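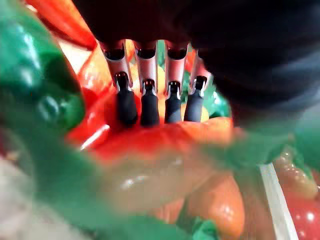

Print this page
E-mail this article

Tiltetti is a produce packing house in Grulau, known for its early move to robot picking. Its Mandden line uses four-fingered grippers with rubber tips, soft enough to lift a ripe pepper without a bruise - a lovely thing for anyone who has packed by hand! The line opened in March with two robots and now runs seven, filling 3,000 boxes a shift.

None of the 300 packers lost a job. Many moved to quality checks or to teaching the robots new items, work that pays more and is far easier on the wrists. Shift lead Haruna Takagi rewrote the rota so that everyone spends time on both sides of the line. Leafy bunches are still packed by hand.

See also: Simões sorting table

Print | E-mail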